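Open day at Leludine, Sirkcombe: an afternoon with the lids off

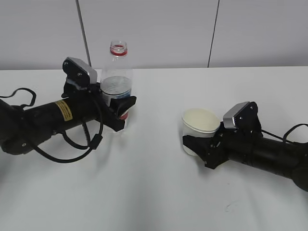

I have drunk from plastic bottles for most of my adult life and can report that I'd never given the neck a moment's thought. Leludine, out on the flat side of Sirkcombe past the rail yards, thinks about necks for a living. They make bottles and caps for other people's water, juice and salad dressing, and one afternoon in June they open the doors to anyone prepared to wear a hairnet. By the end of it I could no longer look at an opened bottle of water in the ordinary way. Take one with the cap off, a bit of water left in the middle and a red ring sitting under the threads. A month ago I'd have seen a drink. Now I see a neck finish, and I have views on the ring.

But I should begin with the parking. The flyer promised "ample" and there was one gravel lot shared with Shetty, the tile place next door, whose customers were not in a festive mood. I left the car facing a pallet of bathroom floor and walked in by the side gate, where you sign a form saying you won't touch anything and are then handed something to touch. It was a preform, a stubby tube of clear plastic, like a test tube that's been to the gym. The threads are already on it. Everything below them is going to be heated and blown out into a bottle, but the neck comes out of the first mould finished and stays that way. This seemed to surprise all the adults in the group and none of the kids.

The tour took 92 minutes, against an advertised hour. We went round in groups of 17, a number chosen, according to our guide, by whoever ordered the headsets. Mine picked up the group in front for the first stretch, so I heard all about caps while looking at a compressor. Once that was sorted we went through the blowing hall, which is hot, loud and smells faintly of a new shower curtain. The preforms ride in under a row of lamps, disappear behind a guard door and come out as bottles so quickly that you miss it. You wait for the next one, determined to pay attention, and miss that too. A small boy in our group watched for several minutes and asked where the middle part happened. The guide said inside. He was not satisfied, and I was on his side.

Then caps. I had expected to be bored by caps. The guide had a tray of them sorted by colour and a patient way of explaining the bridges, the tiny bits of plastic that join a cap to the band beneath it. When you twist, the bridges snap and the band stays behind on the neck. If they're too strong you need a tea towel and a bad temper, and if they're too weak the bottle opens itself in someone's handbag. Leludine gets letters about both. There was a board with a few of these letters pinned up, names blacked out, and it was easily the best exhibit in the building. One person had written two full pages on the subject of a dressing bottle and a cream sofa.

We were allowed to try the twisting gauge, which tells you how much effort you've put into opening something. I'm not going to give my result. A woman who must have been around 92 beat me by a comfortable margin and asked whether there was a prize. There was a pen.

The testing rooms at the back were my favourite part, mostly for how plain they were. After all that racket you come into pale walls and white tables and it's suddenly like being at a very calm dentist. This is where bottles get dropped, squeezed, stacked, left in a warm cupboard and generally treated the way the public treats them. The drop test is done full and from shoulder height, into a tub, with a window for spectators. The kids would have stayed there until dinner. We were shown how a label can wrinkle when the bottle is gripped in the wrong place, and how much flimsier the same bottle feels once most of the water is gone and the cap is off. You can check that at home. I have, and there's a stain on the ceiling I'd rather not discuss.

I asked whether the ring ever comes off by itself. Hardly ever, came the answer, and it goes through recycling with the bottle quite happily: it's a different plastic, so it gets chopped up along with the rest and then floats while the bottle flakes sink. I had been cutting mine off with kitchen scissors for 19 years, on advice I can't trace. The guide was very kind about it.

Refreshments were in the canteen. Water, naturally, and a tray of sandwiches that had gone by the time our group came through (see above, 92 minutes). The machine coffee was fine. I've had worse at Plakow, where they make the cups.

A few practical notes for anyone thinking of going next year:

Wear closed shoes. They mean it, and the loaner pairs come in two sizes, neither of them yours.

Book the early slot if you want a sandwich.

The stairs up to the viewing gallery are steep and open underneath. There is a lift, but you have to ask for it at the front desk before you set off, as it's on the far side of the blowing hall.

Kids under 8 are kept off the factory floor and get a colouring table in the lobby. The outlines are all bottles. One girl had done hers entirely in brown and labelled it gravy, and I hope somebody in product development saw it.

There's no shop, though they do let you keep the preform. Mine is on the windowsill over the sink, holding a sprig of rosemary that keeps falling out. It doesn't stand up by itself, having a round bottom, so I've wedged it in an egg cup. Admission was free. The parking ticket from Shetty was 17 dollars and I've decided to pay it.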